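De : Mhairi Farquharson
À : liste copropriété-entretien
Objet : Re: [copro-entretien] Condensation dans les salles de bains sans fenêtre

Bonjour à tous,

Je réponds à Malcolm, dont je recopie le message pour ceux qui se sont inscrits depuis.

> Malcolm Garside a écrit :
> Nous avons le même problème dans les trois appartements du fond de couloir.
> Les serviettes restent humides d'un jour sur l'autre et il y a des points noirs
> au plafond depuis février. Le syndic propose de remplacer toutes les bouches
> par des modèles Dorix. Est-ce que quelqu'un a essayé ? Et faut-il fermer la
> porte pendant la douche ou la laisser ouverte ?

Nous sommes passés par là l'an dernier, dans un immeuble de la même époque que le vôtre. Avant de changer les bouches, je ferais mesurer le débit au niveau de chacune. Chez nous, l'entreprise Vullance est venue avec un cône et un anémomètre, et elle a facturé 253 euros pour toute la cage d'escalier. Le résultat était clair : les bouches fonctionnaient, mais l'air neuf n'arrivait pas. Les occupants avaient posé des joints sous les portes et bouché les entrées d'air des chambres pendant l'hiver.

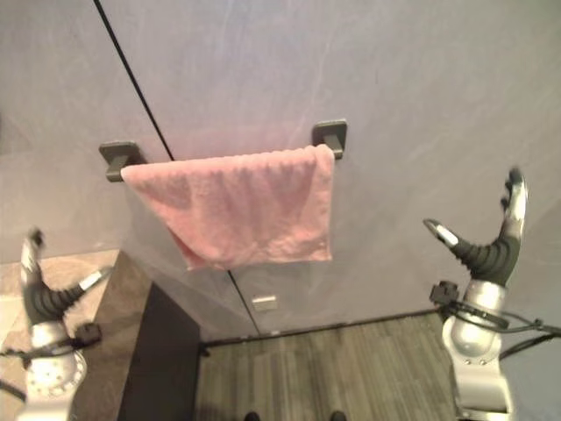
Faut-il laisser la ventilation en marche la nuit ? Il faut la laisser tourner en permanence, la VMC est prévue pour cela et la couper quelques heures suffit à faire remonter l'humidité.

Pour la porte, je la garde fermée pendant la douche et encore un moment après, à condition qu'il reste un passage d'air en bas. Si la porte frotte sur le carrelage, il faut la raboter. Un menuisier l'a fait chez nous pour cinq portes dans la matinée, sans les repeindre — seul le chant du bas a été repris au vernis.

Pour le linge, une serviette étalée sur toute la largeur de la barre sèche mieux que pliée en quatre sur une patère. Cela ne règle pas un défaut de ventilation, mais c'est gratuit.

Sur les prix : le remplacement complet nous avait été chiffré à 3000 euros. Nous avons finalement payé 600 euros pour le nettoyage du conduit et le réglage du caisson en toiture. Le caisson est un Kistiteo assez ancien, la courroie était détendue. Demandez à voir la vôtre avant de signer quoi que ce soit.

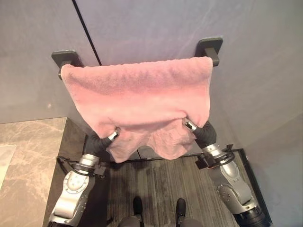 Przemysław Tokarz me signale que le réglage du caisson ne tient pas si les bouches ne sont pas nettoyées aussi, et qu'il démonte les siennes deux fois par an pour les passer à l'eau savonneuse. Il a raison, je l'avais oublié. Attention au sens au remontage, le joint se pince facilement.

Pour les points noirs au plafond, attendez que le débit soit rétabli avant de repeindre. Nous avions repeint trop tôt dans un des logements et tout est revenu en quelques semaines.

Je peux envoyer le relevé de mesures à ceux qui le veulent, écrivez-moi hors liste. Malcolm, si vous avez le devis Dorix en PDF, je veux bien le lire.

Cordialement,
Mhairi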